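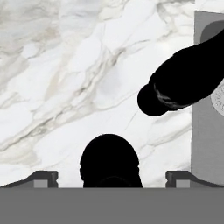

Fig. 1. Simulated wrist view: black dome shape between the open fingers.

Filed under: Student Projects / Robotics

Our simulated bottle pick failed in 21 of 400 runs. In each failed run the hand closed early and pushed the bottle over. Venkatesh Hegde traced the fault to the depth filter, which dropped dark pixels and left the height estimate one step old.
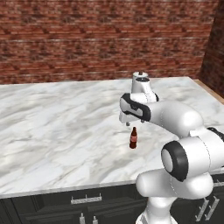 The early close was hard to find because the Storik log records only the final joint state. Duangjai Wannasri added a finger command trace and reran the failed seeds. A top-down approach, with the fingers above the bottle cap as in Fig. 2, leaves little margin for a height error. We now block the close command when the depth reading is stale - the arm holds its position and reports a fault. The block has not been tested on clear glass.

Last updated: Sun 15 March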